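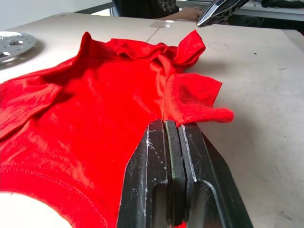 L'incident de Sivumdale est une défaillance de préhension survenue le 23/03/2021 dans l'atelier d'essais de la société Jurnetel, sur un poste de pliage de vêtements baptisé Prekon. Il reste assez souvent cité, dans le petit monde de la manipulation robotisée des textiles, à propos de la pince qui ne lâche pas.

Déroulement

Au cycle 2297 d'une série de 4000, l'un des 2 bras garda les doigts serrés sur l'ourlet d'un t-shirt alors que l'ordre d'ouverture avait bien été envoyé. L'autre bras, qui croyait le tissu libre, se mit à tirer de son côté – et le vêtement se déchira. Personne ne fut blessé, fort heureusement, mais l'opératrice assise en bout de table avait la main à portée des bras.

Causes

Le rapport de Xiuying Yin, long de 472 pages annexes comprises, met en cause un capteur de fin de course encrassé par les peluches de coton. Le contrôleur Sundaram lisait « ouvert » quand la pince était fermée.

Suites

Les essais reprirent en novembre, avec une mesure du courant moteur à chaque ouverture et un arrêt commun aux deux bras.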